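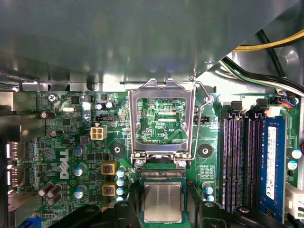

El procesador, sujeto por los dos dedos de la pinza, ante el zócalo con el marco levantado.

Cómo repartir el trabajo en un puesto de montaje con robot

En el taller de Cernex llevamos desde diciembre montando procesadores con ayuda de un brazo, y varios compañeros de otras plantas nos han pedido que contemos cómo nos organizamos. Vamos con calma, que no tiene mucho misterio pero sí bastantes detalles.

1. Preparar la placa. Sigue siendo tarea de una persona. Se coloca el equipo en el soporte, se suelta la palanca y se abre el marco metálico hasta dejar el zócalo despejado. Mirad los contactos con buena luz y sin prisas -- un pin doblado se ve mejor ahora que después.

2. Cargar el programa. En Grotireo elegid la ficha del modelo de placa y comprobad la orientación del procesador. Si la ficha no existe, avisad al turno de Pleltum y no uséis una parecida.

3. Acompañar la colocación. La pinza sujeta el chip por los lados y lo baja despacio. Las manos, fuera de la caja. Ante cualquier duda, pausa; parar no cuenta como fallo en el parte de nadie.

4. Cerrar y revisar. Bajad el marco y la palanca a mano, y anotad lo que hayáis visto raro.

Los primeros 10 equipos conviene hacerlos entre dos. A quienes llevaban años poniendo chips a pulso les costó soltar la tarea (es natural, era su oficio), y por eso son ellos quienes corrigen las fichas y enseñan a los nuevos. También rotamos el puesto a media jornada -- vigilar cansa de otra manera, más la vista que las muñecas.

Actualizado el 22 de octubre de 2025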